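Hosar Low Bench desk riser, 32-inch, black

Price paid: $100
Rating: 4 out of 5

The Hosar Low Bench is a raised platform for the back of a desk. It has no drawers, no power strip and no height adjustment. It consists of a flat top, thin metal legs and a bag of screws. I bought the 32-inch version in November to replace a Redby riser with solid side panels, and it has been in daily use since then on a Stenstead desk with a light wood-grain top.

Assembly

The top comes fully finished with the holes already drilled. The legs are packed separately in cardboard sleeves, which kept the coating free of scuffs. A hex key is included and is too short to be comfortable. With a normal driver the job took 11 minutes, most of it spent starting the screws by hand. One hole had finish in the threads and needed the screw backed out and run in again. The instructions are a single folded sheet. They do not give a torque value or say which way the legs should lean, although the hole pattern allows only one arrangement that sits level.

Tighten everything loosely first, turn the bench upright on the desk, let it settle, then do the final tightening. I did it the other way the first time and got a slight rock at the left end. It went away after I loosened that side and started over.

Legs and contact with the desk

This was the part I looked at hardest before buying. The Redby riser stood on two long panel edges, which spread the load well and also caught every crumb on the desk. Bent rod does the opposite. It touches very little of the surface, so whatever weight is on top arrives at a few small places.

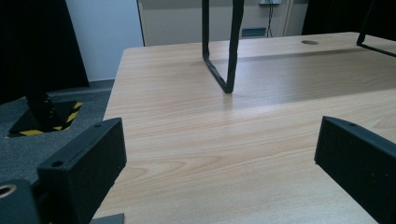 Black rod close to the desk surface; oval cable hole toward the back right.

The rod has no feet. Hosar sells clear sleeves as a separate item, and I think they should be in the box at this price. I went over the underside of each bend with 1000-grit paper before putting it down and found one small burr in the coating. After several months there are no scratches on the desk, but I lift the bench to move it and do not slide it. Anyone with a softer surface should put felt under the bends on the first day.

The coating is even along the straight runs and slightly heavier at the bends. It is a cosmetic point only and is hard to notice from a sitting position.

Stiffness

Front to back, the bench is stable. Pressing on the front edge does not lift the rear. Side to side there is some give, as there is with most open leg designs that have no cross brace. With a monitor in the center of the top, normal typing produces no visible movement. Leaning an elbow on the desk hard enough to shift the desk itself does produce a short wobble. The Redby was better here, since its side panels acted as bracing.

I saw no sag in the middle. A straightedge laid along the top showed no gap on the first day and none when I repeated the check recently. My load is modest: one monitor, a small speaker and a stack of notebooks. Hosar does not print a load rating on the instruction sheet, which is an omission.

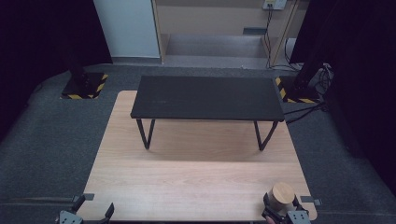

The top is matte black with a faint speckle, and the speckle is useful. Dust is less obvious on it than on the plain black shelf I have elsewhere. Fingerprints show when the light is low and wipe off with a damp cloth. Glass cleaner left streaks. The edges are cleanly finished, though the corners are sharper than they need to be. I caught a sleeve on one in the first week and have since eased it with a few strokes of fine paper.

Clearance and cables

The space underneath is the main reason to own one of these. A compact keyboard goes under it, as does a closed laptop. The legs angle outward toward the desk, so the usable opening is a little different at the bottom than at the top. Measure what you intend to store at both heights. A full-size keyboard with a number pad fits mine only if it goes in straight.

There is no cable management of any kind. On a desk with a rear cable hole the position of the bench matters. Mine has the hole toward the back right, and the cables drop behind the bench and across to it with no trouble. I used two hook-and-loop ties on the rear legs. Adhesive clips did not hold well on the underside, and I gave up on them.

The open legs also let light through to the desktop. The top casts a soft shadow on the surface beneath and just ahead of it. If you read paper documents close to the bench, expect to want a lamp placed in front or to one side. The Redby was far worse in this respect, with a dark box under it all day.

Compared with others

I tried a Dobson riser for a short period before this one. The Dobson has a thicker top and a center support, and it is the stiffer product. The center support also divides the space underneath into two openings, neither of which would take my keyboard. For two monitors I would choose the Dobson. For one monitor and storage below, the Hosar is the better layout.

The Redby remains the cheapest of the three and the easiest to assemble. Its weak point is cleaning — the whole unit has to come off the desk to get at the dust inside the panels. With the Hosar, a cloth goes straight through from one side to the other.

Good
Stays flat under a moderate load
Open space underneath, easy to wipe
Speckled finish hides dust

Less good
Sleeves for the legs sold separately
Some side-to-side movement
Sharp corners
No stated load rating

The half-inch of extra clearance I would like does not appear to be available in any version. The wider model uses the same legs, so check the stiffness of that one in person before ordering.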